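La pastelería Jarkutis abría a las cinco de la tarde, cuando la luz de septiembre llegaba hasta la mesa, y no vendía nada que se pudiera comer. ¡Nada! Todo era masa de modelar, y a Finlay Baird le parecía el mejor negocio del mundo.

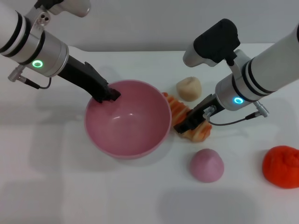 Finlay llevaba toda la semana soñando con el encargo de la señora Sayegh: un pastel para su gata Flerka, que cumplía 18 años y solo aceptaba postres falsos. El cuenco rosa haría de horno, eso lo tuvo claro enseguida. El trozo a rayas naranjas y crema sería el bizcocho - ¡qué rayas, por favor! - y la bolita color crema, la nata. Apuntó el precio en la libreta: 973 botones.

- Es carísimo - dijo la señora Sayegh, encantada.

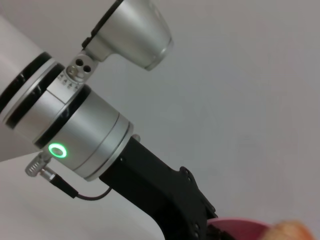 - Es que es de naranja de Trukdale - contestó Finlay, que acababa de inventarse Trukdale y ya quería mudarse allí -. Se lo dejo en 900.

- En 700 y le presto a la gata.

¡Le prestaba la gata! Finlay tachó el precio tan deprisa que rompió la hoja.
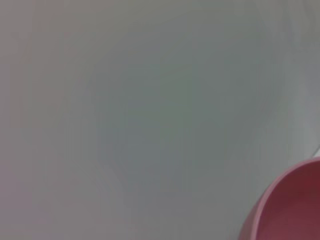 Firmaron el trato con el pulgar, apretando bien fuerte en un pedacito de masa, y luego discutieron un buen rato si las velas debían ser peces o ratones. Ganaron los peces. La señora Sayegh pidió casi 18, por si alguno salía feo, y Finlay se remangó y empezó por las colas.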